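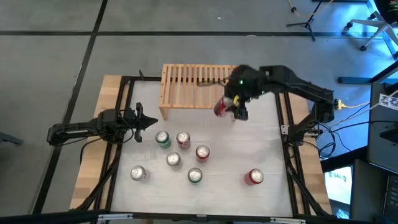 Search this guide Go

Setting up your Utetti slatted riser for soda cans

I wrote this section because I use the Utetti every day myself, and the little leaflet in the box only tells you how to get the legs on (it stops there, as if everybody knows what to do next!). So what follows is my own way of loading it, worked out on a smooth white tabletop with a mixed bunch of cans. It works just as well on a kitchen counter or the end of a sideboard.

Before you start

You'll want a clear patch of table a bit longer and deeper than the riser, a dry cloth, and your cans. I mostly keep regular Coke, Diet Coke and Sprite in the house, so those are the ones I'll be talking about. Get all the cans out first and stand them up where you can reach them. I used to pull them one by one from the cardboard 12-pack while I loaded, and I always ended up with the flavors in the wrong order and had to start over.

CAUTION: Don't load cans that are bulging, dented at the rim or straight out of the freezer. Leave those in the sink until you've had a proper look at them.

Placing the riser

1. Wipe the tabletop and let it dry. A shiny top shows every ring and crumb, and the feet will drag grit across it if you slide the riser over later.

2. Set the riser down on its legs with the slats on top, then press on each corner in turn. If it rocks, try moving it a few inches before you blame the legs. My old Clollham table has a dip in one spot and I spent a whole evening tightening things that were already tight.

3. Decide which way you want the slats to run. I like them running front to back, toward me, so I can wipe along the gaps in one pull. The other way is fine too, it just takes longer to clean.

NOTE: Push the riser toward the back of the table if you need the space in front for sorting. You can always bring it forward once it's loaded, but lift it, please, and take the cans off first.

Loading the top

4. Pick up the first can by the body, about halfway down. Lower it straight onto the slats and let go only when you feel the bottom rim sitting flat. A can that comes down at an angle can catch its rim in a gap, and then it leans.

5. Give it a tiny nudge with one finger. It should slide a little and stay upright. If it tips, turn it a bit or shift it sideways so the rim has more wood under it.

6. Put the next cans in beside and behind it. I like to do one flavor at a time, and the reds go first in my house. Leave enough room to get your fingers down between them, or you'll knock the neighbor over every time you want a drink.
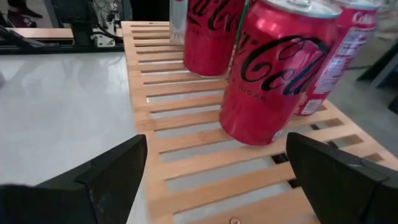 7. Turn the labels. I put the big lettering facing out, although with Coke it's easy to end up with the small print and the nutrition panel in front instead. Fix it now while your hand is there. If you keep both regular and sugar-free, this is the step that saves you opening the wrong one at 7 in the morning (I have done this, and I was not nice to live with that day).

Mixing flavors

Now for the fun bit! A row of one color is tidy, but I think the riser looks best with a mix, and it's handier when people come over and want different things. My usual is 4 cans across the top, with the 2 Diet Cokes next to each other at the left, then a Sprite, then a regular Coke on the right.
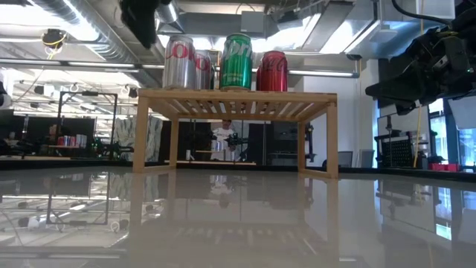

I keep the row a little staggered, too, with one can forward and the next one back, so I can grab any of them without moving the rest. A dead straight line looks smart for five minutes and then somebody takes one from the middle. Whatever you choose, keep the bases well in from the ends.

CAUTION: Don't stack a second layer of cans on the first. I tried it with the Juška tray on top as a sort of shelf, and I was mopping until bedtime.

Looking after the wood

8. Wipe up drips as soon as you see them. Soda gets sticky fast and works its way down between the slats.

9. Once a month or so, take everything off and go along each gap with a barely damp cloth, then a dry one. Don't soak it and don't put it in the dishwasher.

10. Check the legs while the top is empty. If you have the Ultbridge felt pads, press them back on firmly, and swap all of them together if one has worn thin.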